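Gallery: Shopping for a Kitchen Robot, the Spending So Far

Posted 3 July 2022, in Troder build notes

Troder is our attempt to get a robot arm to put away pots and pans. The arm is the expensive part, and we don't own one yet. What we own is a spreadsheet, a drawer of adapters and a strong opinion about shipping charges. People keep writing in to ask what a project like this costs before anything moves by itself, so this gallery page has grown an introduction longer than the gallery. If you came for the picture, scroll. If you came for the money, pull up a chair, though not one of ours, as chairs were cut in the first round.

The order of purchase

Our original plan was to buy the arm first. It was a good plan in the sense that it fit on a napkin. The arm would arrive, we would bolt it to something, and the remaining questions would answer themselves out of respect.

Then we priced the something. An arm wants a stand, and the stand wants a floor that doesn't flex, and the floor we have flexes when the fridge door closes. We moved the arm to the bottom of the list and put the hand-held grippers at the top. With those, a person does the task with the same kind of fingers the arm would have, and you learn which pans are going to be trouble while the trouble is still cheap.

I would do it in this order again. I would also skip the week we spent comparing paint finishes on arms we couldn't afford.

Quotes

We asked for 3 quotes on the arm. One came back the same afternoon with another customer's name at the top. One was a single page with a total and a handshake emoji. The third, from Trotard, was long, thorough and almost entirely made of options. The base price got you an arm. The controller was an option, the cable between the arm and the controller was a different option, and the emergency stop was listed under accessories, next to the branded mug.

In fairness to Trotard, they answered every email, and when I asked whether the arm would run without the optional cable they said no in the politest paragraph I have ever received. They're still the front runner. We've asked for the quote again with everything ticked except the mug.

If you're collecting quotes yourself, ask for the price of a setup that can be switched on. Use those words. Ask how long the quote is good for, too. Ours ran out while we were waiting for someone to explain it to us.

Grippers

This is where the money has gone. We set aside $900 for hand-held grippers and spares, and we spent it, plus a little from the line marked "unforeseen," which I had foreseen using for lunch.

Buy two. We bought one to begin with, to be prudent, and prudence lasted until the first time a pivot pin worked loose and the whole project went under the table with a flashlight. The second gripper costs less than an idle afternoon for everyone who was supposed to be using the first.

Weight matters more than the spec sheets let on. Every gripper feels light in the shop. Pick it up forty minutes into a session of putting lids in a rack and you'll want to know who wrote the word "ergonomic" and where they live. Borrow one for a day before you order if the seller will let you. If the seller won't, hold a bag of flour at arm's length and use your imagination.

Finger pads

Pads wear out, and they wear out at a rate that looks like a rounding error until you multiply it by a year. We order them in packs of 4 and treat them like printer ink, with the same mix of dependence and resentment.

Soft pads grip steel better and pick up grease sooner. Firm pads wipe clean and let go of things at moments of their own choosing. We went with soft and added dish soap to the budget. The dish soap is the only line item that has never been questioned by anybody.

Software

We pay for Gikix, which stores the recordings and lets us label them. The pricing page has a free tier, a tier for people with a real project, and a tier that says "Let's talk." We are on the middle one. I have so far avoided the talk.

Budget for storage before you think you need it. Video of a person moving saucepans takes up just as much room as video of something interesting. We ran over our allowance in December and were moved, automatically and with congratulations, to a bigger plan. There's a setting that turns this off. It is under Notifications, for reasons known to Gikix.

Also budget for labeling time. It's the line everyone leaves out, me included, on the theory that we'd do it ourselves in the evenings. We did do it ourselves in the evenings. I can't recommend the evenings.

The kitchen

A test kitchen sounds like something you rent, and you can. We got a price for one with a view of the river. After that we decided that a kitchen people have cooked in was a better test anyway, a conclusion that also happened to be free.

Working kitchens come with shelves at odd heights, wall tile that throws light back at the lens, and cookware with a past. All of it is useful and none of it is on the spreadsheet. What did end up on the spreadsheet was a replacement shelf bracket from Navickas, who sell restaurant fittings out of a unit behind the tire place and will not sell you one bracket. We have spare brackets now. If you're local and need a bracket, write to us.

Cookware

My favorite line, and the easiest to defend in a meeting. Pans are cheap, sturdy and stocked everywhere, and nobody's lead time is sixteen weeks. Buy some dull ones and some shiny ones. Buy things that nest, as nesting is where a gripper has to decide how many objects it thinks it's holding. Steel bowls are good value for the amount of grief they supply: smooth, rolled at the rim, and fond of leaving as a group.

Don't buy a matching set. The matching set is a trap laid by people who photograph kitchens for a living. A real cupboard has one good pot, a lid that fits nothing and whatever came free with the rice cooker.

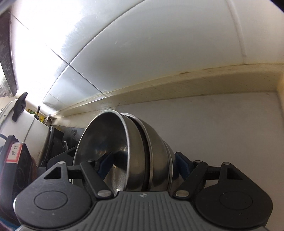 Which brings me to the arm again, and the question of when. The honest entry in the spreadsheet says "after the next round of funding," and the cell is yellow, our color for hope. Trotard would like a deposit to hold the price. I would like the price to hold itself. We're talking.

In the meantime I've split the remaining wish list into things that stop work if they break and things that would merely be nice. The first group is short and boring: pads, pins, a spare mount, a charger that isn't the charger for something else. The second group has a motorized height-adjustable bench in it, and I look at that bench more often than I should.

Some smaller notes for anyone building a budget of their own.

Shipping. Get it in writing, with the duty. The freight on our first gripper order came to more than the spare parts in the box, and the box had been packed by someone who believed in air.

Training. Vendors will offer a day of it. Ask whether the day happens at your place or theirs, and who pays for the sandwich. If you have to choose between a training day and a second set of spares, take the spares and read the manual. It's a bad manual, but it will still be there the following morning.

Insurance. Our insurer had a form for machinery and a form for kitchen contents and no form for the overlap. The call took most of a morning. We are now covered as catering equipment, so a future arm will enjoy the same protections as a deep fryer.

Warranties. Read what counts as misuse. One I was sent excluded "contact with food residue," for a product sold on a page about kitchens. I asked. They said they'd look into it. I like to think they're still looking.

Contingency. Whatever you've put down, it's going to be spent on cables.

The next update will have the revised arm quote in it, assuming it reaches us before it expires. Spare brackets remain available, collection only.

Filed under: equipment, budgets, Troder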